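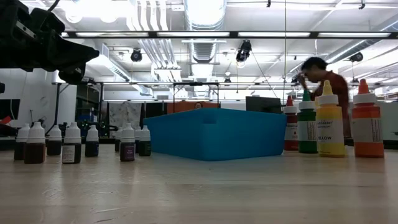
Hem weights, continued

The satin dress came back from its second fitting with the same fault as before: the skirt swings forward at the left knee and stays there. The pattern is a bias-cut midi from Ikonen, bought in February, and the instructions give one line to the hem. I had followed that line exactly.

Raimo Rantala suggested hanging it for longer before cutting. I had given it one night on the stand. I have now given it a week, pinned at the waist seam only, and the left front dropped 11 mm more than the right. The side panels were cut on opposite bias, so an uneven drop is to be expected. I should have levelled it after the hang and before the first fitting.

Revised order of work:

Join the skirt panels, leave the hem raw.
Hang for a week.
Mark the hem from the floor with the shoes on.
Trim, then roll by hand with a size 10 needle.

The lining is a separate matter. It is cut on the straight grain and stops 4 cm above the hem. If it is cut any longer it shows when walking.

Thread is the usual polyester from the shop in Sastosthorpe, shade 226, on a 2,000 metre cone. It is slightly darker than the satin, and a lighter thread shows on this cloth. Kalevi Kuusisto prefers silk for rolled hems and may be right, but I have most of the cone left.

Next fitting is at Flusidbridge, half past four. The zip still needs moving down by 3 mm.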